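Nyamweya Trial Finds Small Drop in Blood Pressure With Daily Hibiscus Tea

Adults with mildly raised blood pressure who drank unsweetened hibiscus tea twice a day recorded slightly lower readings at the end of a five-week trial, according to results released in October by the Nyamweya nutrition unit in Trelport.

The trial enrolled 70 adults, none of whom were taking blood pressure medicine. Half were assigned to hibiscus tea and half to a berry-flavored drink of matching color and acidity. Both drinks were supplied as dry sachets, to be steeped in freshly boiled water and taken without sugar or milk, one cup in the morning and one in the late afternoon.

Readings were taken at home with an upper-arm cuff after a seated rest and again at the unit at the start and end of the trial. Average systolic pressure, the upper of the two numbers, fell by 5 points in the hibiscus group and by 2 points in the comparison group. The lower number, diastolic pressure, did not differ between the groups by a margin the authors considered meaningful.

Zixuan Shi, lead author of the report, said the change was in the range that might be expected from a modest cut in dietary salt. "It is a small effect measured over a short period," Shi said. "We have no data on whether it lasts once people stop drinking the tea."

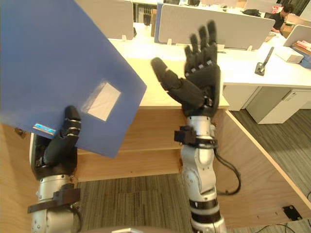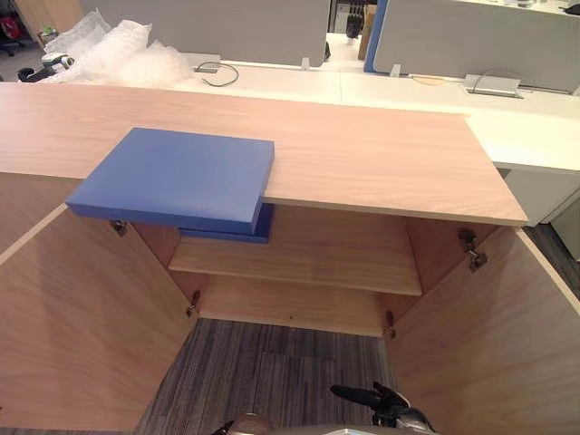
According to Kimutai Mfinanga, the home readings deserve more caution than the report gives them. Mfinanga said that people who measure their own pressure every day tend to relax into the routine, and that a falling trend in the first two weeks is common whatever they are drinking. A fair test, in Mfinanga's view, would discard those early readings and compare only the last part of the trial.

The report addresses part of that point. A second analysis using only the readings taken at the unit gave a difference between the groups that pointed in the same direction but was smaller, with a wider margin of error. The authors describe this result as inconclusive.

Hibiscus tea is made from the dried outer parts of the flower of the roselle plant. It contains anthocyanins, the pigments that give the drink its deep red color, along with several organic acids that account for the sour taste. It has no caffeine. The Nyamweya report does not identify which compound, if any, was responsible for the lower readings, and no blood samples were taken.

Diet was recorded in food diaries but was not controlled. Of those who completed the trial, 37 reported eating less salty food than usual during at least one week. They were spread across both groups, and the authors adjusted for this in the main analysis. Coffee was permitted, though not within an hour of a reading.

Side effects were limited to mild stomach upset and more frequent urination, both reported slightly more often in the hibiscus group. The report advises people who take blood pressure medicine or water pills to speak with a doctor or pharmacist before drinking the tea every day, as the effects may add together. The same advice is given to anyone who is pregnant. Sweetened bottled versions were not tested, and the results should not be applied to them.

A longer trial is planned with a larger group and a stage in which all participants stop drinking the tea, so that any return to earlier readings can be tracked. Enrollment will be handled through the Trelport unit. Participants will be asked to keep the same breakfast throughout and to take the morning reading before the first cup.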